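The table that ate my Friday

I have a thing about tables. Other people come home from an auction with a nice lamp or a box of old records, and I come home with something that needs two people and a van. So when I decided in February that my workroom had to change, everyone who knows me assumed a new table would be coming through the door, and they were right to worry.

What I really wanted was less stuff. I'd been working at the same desk for years, and it had silted up. Pens, chargers, three pairs of scissors, a dish of foreign coins, a candle I'd been saving for a special occasion until it went a funny colour. There was so much on it that I'd started writing on my lap in the kitchen, which is a daft way to treat a room you pay to heat.

I rang my friend Styliani Vasilakis, who sorts out other people's houses for a living and has very little patience with mine. She came round with a roll of bin bags and a notebook and made me empty the desk onto the floor. All of it! Then she sat on the stairs with a cup of tea while I picked things up one by one and tried to defend them. I did badly. I kept a stapler, the good scissors and a jar of pencils, and I fought for the foreign coins and lost.

"Now count what's left on the floor," she said, so I did, and the answer was 178 separate objects, if you count every drawing pin. I do think drawing pins were a bit harsh.

The desk itself went that same week. It had drawers, and Styliani has strong views on drawers. Give a person a drawer, she reckons, and they will fill it with takeaway menus. She wanted me to have a plain top, tucked in a corner, and nothing on it that I wasn't using that day.

So off I went to Ovwood, a workshop on the far side of the canal run by Bello Odukoya. I'd wandered in once to get out of the rain and come out knowing far too much about glue. Bello makes tables and very little else. He had a new one called the Ankrah that was lovely and cost 1,168 pounds, and I walked round it several times making the sort of noises you make when you can't afford something. Then he showed me a simpler top at the back that he'd let go for 500, and I'm afraid I stroked it.

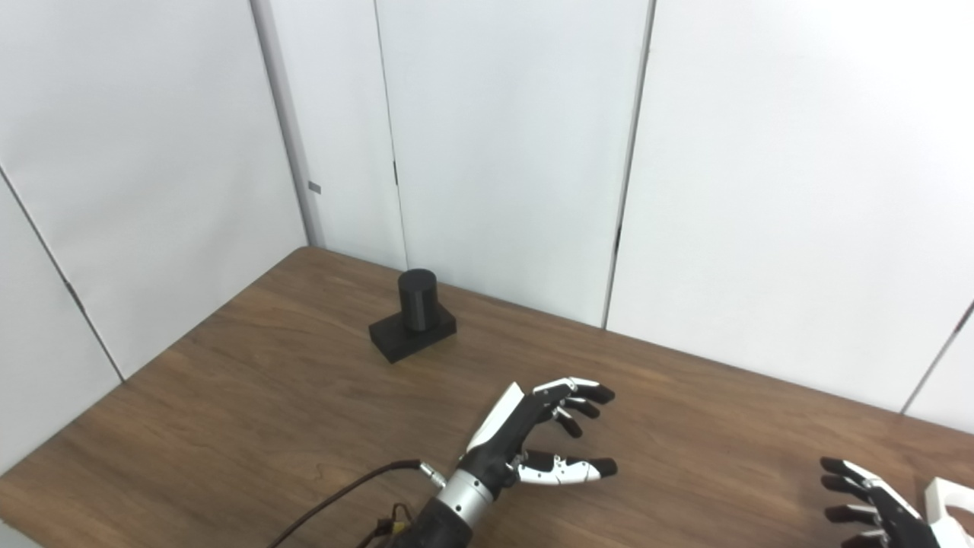

I'd always said I liked pale furniture, the sort you see in magazines with one tulip on it, and Bello very nearly talked me out of the whole idea in ten minutes. Pale wood shows every mug ring, he said, and you spend your life wiping it. A warm mid-brown is far kinder. You get those long dark streaks running through the grain, and a few knots to look at when you're meant to be thinking, and against white walls it stops a corner feeling like a dentist's. I was sold. I'd been ready to paint my own walls a dark green called Zakari as well, and had the tester pot open on the windowsill, but I put the lid back on that evening and went out for white.

Pushing a table right into a corner does take some getting used to. My mother thinks it's a waste of two good sides. You can't walk round it, and if a pencil rolls to the back you have to lean right over to fetch it. But I've found I sit down and get on with things, because there's simply less room to wander off into. The light is nicer too. It falls along the back of the table in the afternoon, and I move my chair a few inches and carry on.

The trouble is keeping it clear. Empty wood seems to send out some kind of signal to the rest of the household. I left the room for twenty minutes on the first day and came back to a bicycle pump. Since then there's been a colander, somebody's swimming goggles and a parcel for next door. I've put a big Hunosel basket by the door – it's a sort of stiff felt thing, and very forgiving – and anything that turns up on the table without permission goes in there until its owner comes looking.

Styliani's rule is that only one thing gets to live on the table all the time, and choosing it took me longer than choosing the paint. I tried the pencil jar, which looked fussy. I tried a plant, which dropped bits. At the moment it's my radio, and I'm allowed to change my mind at the end of the month.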